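4.2 Asking price versus sale price

We pulled listings for collector coupes from two sale sites, Jinska and Irnar, and matched them by chassis number where we could. 742 cars had both an asking price and a final price. Cars sold privately left out, no way to check those.

Main result first. The gap between ask and sale was widest for one-off and coachbuilt cars, narrowest for cars made in runs of more than 2,000. Same pattern on both sites. Mileage mattered less than we thought it would. Color hardly at all, except for repaints, which sellers often dont declare.

Coding was done by hand from the listing text. Condition words ("fresh", "honest", "older restoration") were grouped into four levels, see Table 3. Two coders, disagreements settled by a third reading. Most of the disagreements were over "older restoration", a phrase that seems to cover everything from a respray to a full rebuild in the seventies.

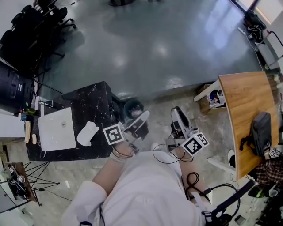 Figure 4. Two hand-held grippers with marker cubes.

Service history was the next variable. Of the matched cars, 401 came with a full paper file, and these sold closer to the ask at every condition level. Partial files did not help much. A partial file and no file gave almost the same gap, at least on Irnar; on Jinska the numbers were too thin in the top level to say.

One problem. Irnar changed its fee rules in March, and some sellers raised there asking prices to cover the new fee. We re-ran the model without the listings posted after the change. Coefficients moved a little, order of the effects stayed the same. Both versions are in the appendix.

Reserve prices are not used here. Jinska hides them, Irnar shows them only after a sale fails. Treated as missing throughout. Relisted cars counted once, at first ask, and the effect of relisting is taken up in 4.3.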